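Desktop Tower Teardown: Bench Safety Checklist, With Comments
Tundeck refurb room, checklist 2136
Sunday, January 1, 2023

The form comes from Plikex and was last revised in August. I fill it in because I'm told to. My doubts are in the comments.
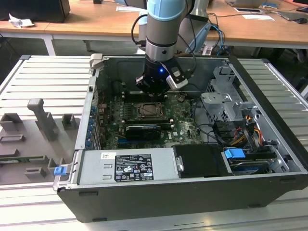
Reading time: 2 min

1. Power cord out before side panel comes off. PASS
Comment: The box only asks if the cord is out. It ought to ask who pulled it and when.

2. Case on its side, stable, open side up. PASS
Comment: Fine. "Stable" has no test attached, so I pushed on a corner. Make of that what you will.

3. Sharp edges checked. PASS, reluctantly
Comment: Barros sells an edge guard for this and claims it fits any tower. I'd like to see it go around a drive cage.

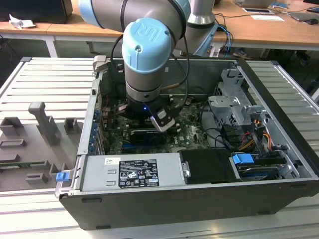 The same goes for the gloves. The form says "suitable gloves" and leaves it there. Suitable for sheet metal is too thick for a memory latch. Pick one and write it down.

4. Static protection in use. NOT VERIFIED
Comment: A strap on a hook protects nothing. The Presier tester reads good every time I press it, and that makes me trust it less. Second tester requested.

5. Memory removed and bagged. PASS
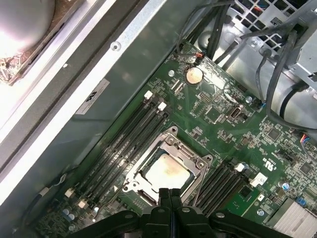
Item 6 is old thermal paste, wiped off before the processor is lifted. FAIL. The form treats this as cosmetic and I don't agree. Paste gets on gloves, then on contacts, then on the next board. There is still a yellowish-tan residue mottling the top of this processor, and the item can't be signed until it's gone. "Wipe as needed" should come off the form.

7. Coin cell removed before board goes to the bin. OPEN
Comment: Goes in the 300 ml battery tub, lid on. The tub has no label. I have asked for one 2 times.

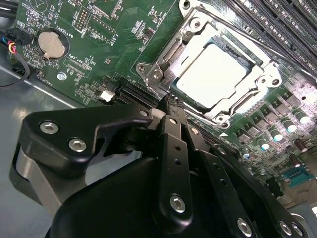 Item 7: coin cell in its holder, marked BATTERY1.

8. Power supply left closed. PASS
Comment: The one rule here I have no quarrel with.

Result: held for items 4, 6 and 7. Plikex will say that's too strict. They can come and sign it themselves.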